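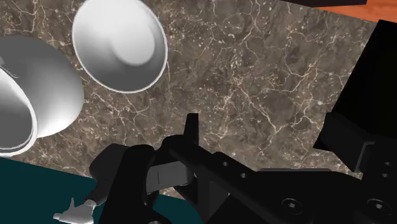 One reader from Lorport wrote to me that trim levels are a simple matter, and that a grown person who cannot choose between six of them should maybe take the bus. I have thought about this letter for some days, and I still do not agree.

Last month, in January, I helped my sister-in-law to look for a small family car. She wanted three things: heated front seats, a rear camera and a spare wheel. The model we liked, the Manole hatchback, comes in 6 trims. The heated seats begin at the third trim. The camera begins at the second. The spare wheel is possible only on the lowest trim, where it costs 300 dollars extra, and from the second trim up you get a can of foam and a small pump.

So the car she wanted does not exist. Each part of it is made and is in the catalog, but you are not allowed to have them together.

The dealer was polite. He offered us the fourth trim, which was 2000 dollars more, with bigger wheels and a glass roof. She does not want a glass roof. She lives in Zoltasitz, where in summer people park under any tree they can find.

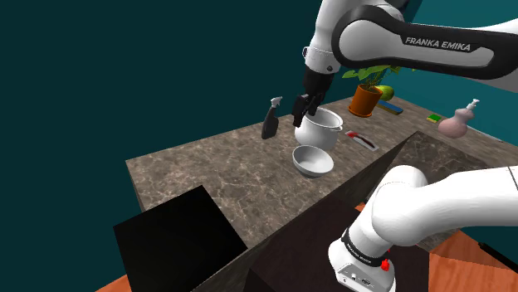
Kitchen countertop with a Franka Emika robot arm.

I understand the factory's side of it. Every free choice makes the production line slower and the price higher, and a package is easier to plan. My first car, a used Jenari sedan, had almost no options at all, and I was content with it for many years. But there is a difference between a short list and a list which is built so that the useful thing always sits one step above your budget.

The names of the trims also do not help. When I read "Active", "Active Plus" and "Style", I cannot guess which one has the better brakes. I had to open the brochure, then the price list, then a separate page with footnotes - and the footnotes did not agree with the brochure about the seats.

What I would like is modest. Let the spare wheel be an option on every trim, at one price. The same for heated seats in cold regions. Print one table, on one page, and write the date on it.

She has not bought the Manole. For now she keeps her old car, which has a full-size spare under the trunk floor, and she will look again when the new price list comes out.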